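Rakport shared workshop
Bench safety checklist: board transfer build (rack to tray)
Inspection date: 13 May 2026
Inspector: Reet Koppel
Build owners: Obed Laryea, Janaína Guimarães
Copy to: Zane Kairys, Arūnas Bite
Checklist revision: 2

Marks used: OK, FIX (may run, fix before next inspection), STOP (may not run until cleared), N/A.

Scope. One arm with a two-jaw gripper, moving circuit boards from the slotted rack to the flat tray on the tan bench. No soldering and no powered boards at this bench. The other arm on the back benches has its own sheet and is not covered by this one.

Section A. Before power

A1. Arm base bolts tight, witness marks lined up. OK
A2. Emergency stop within reach of the operator's chair and of the person standing at the bench. FIX
Comment: Reach from the chair is fine. From behind the bench you have to lean over the tray side to get to it. Obed will move it to the back edge on a longer lead.
A3. Second emergency stop at the white side table. OK
A4. Power supply off the floor, cover on, vents clear. OK
A5. Controller loads the correct speed profile at startup. OK
Comment: Limit is set to 140 mm per second for this job. Checked in the config file and again on the pendant. The faster profile left over from January has been deleted, as asked last time.
A6. Gripper pads clean, no splits. OK
A7. Arm cable has slack at full reach and doesn't touch the bench. OK

Section B. Bench and fixtures

B1. Top clear of tools, cups, loose screws. OK
B2. Rack seated against its stops and does not slide when pushed by hand. FIX
Comment: It held from the front but crept when I pushed on the end block. Janaína added fresh grip tape on one side only. Do both.
B3. Boards stand freely in the slots and are not wedged. OK
Comment: One board at a time for now, in a slot near the far end. Please keep to that until the pick positions for the near end have been taught again. 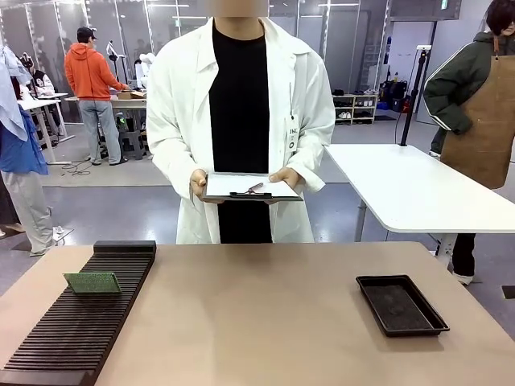
B4. Tray flat, rims undamaged, nothing left in it from the last run. OK
B5. Tray position matches the taught position. OK
Comment: The tray sits at a slight angle to the bench edge on purpose. Don't straighten it. Sepp cleaned the bench in January and squared everything up, and the next run put a corner of a board onto the rim.
B6. Static control: bench grounded, wrist strap available. FIX
Comment: Ground reading is good. The strap is there but the clip is worn. Replacement is on the Stendura order, number 1642.

Section C. People and clothing

C1. Everyone at the bench has signed the arm induction sheet. OK
C2. Observer stands behind the bench, hands off the top while the arm is enabled. OK
C3. Loose sleeves. FIX
Comment: The lab coats have wide sleeves. Fine for an observer who keeps back. Anyone loading the rack needs to roll them or use the elastic cuffs from the drawer.
C4. Badges and lanyards clipped flat to clothing, nothing hanging. OK
C5. Apron ties tucked in when working beside the arm. OK
C6. Closed shoes on the work floor. OK
C7. Long hair tied back at any bench with a moving arm. OK
C8. Headphones off for the operator and the observer. OK
Comment: People at the other desks can wear them.

Section D. Floor and surroundings

D1. Walkway behind the bench clear for its full width. OK
D2. Cables on the floor covered or taped. FIX
Comment: Cables still run loose across the gray floor by the back work benches. That is outside this bench, but it's the way you walk out if something goes wrong here. Arūnas has the cable covers and will fit them.
D3. Stands and poles stable and weighted. OK
D4. Bags and cases off the walkway. OK
Comment: The pile along the back is out of the way but it is growing. Owners, please take your things home or label them.
D5. Fire extinguisher in date and in its place by the door. OK

Section E. Running checks

E1. Dry run with no board, full cycle at reduced speed. OK
E2. Emergency stop pressed during motion, arm halts and stays halted after the button is released. OK
Comment: Tested from both buttons.
E3. Grip force set for bare boards. OK
Comment: Obed set it low and came up in small steps. Test board 253 was checked under the lamp after the session and had no marks on the edges.
E4. Gripper holds the board clear of fitted parts. FIX
Comment: There is not much room between the jaws and the nearest part on this board type. Teach the grip point a little closer to the bare edge. 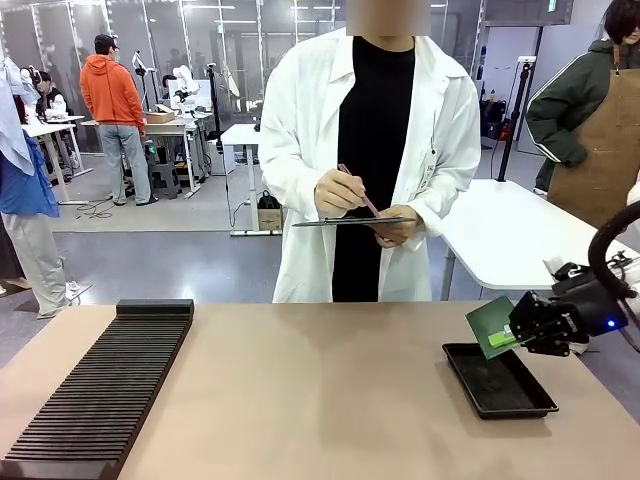

E5. Arm lifts the board fully out of the slot before moving sideways. OK
E6. Board released low over the tray, no drop from height. FIX
Comment: Release height is inside the limit but I'd like it lower. Zane has a version of the place routine from the Nandberg build that goes down in two stages. Try that one.
E7. Status light on the arm can be seen from behind the bench. OK
E8. Observer keeps a written record of each cycle. OK
Comment: Paper or tablet, either is fine. If it's the tablet, save it to the bench folder before you leave.

Section F. Shutdown

F1. Arm parked, power off at the wall. OK
F2. Boards back in the storage box. OK
F3. Sheet signed by an owner. Open
Comment: Needs Janaína or Obed.

Result: may run with an observer present. No STOP items. Unattended running is not approved, and I won't look at it until A2, B2 and E6 are closed.

Signed: R. Koppel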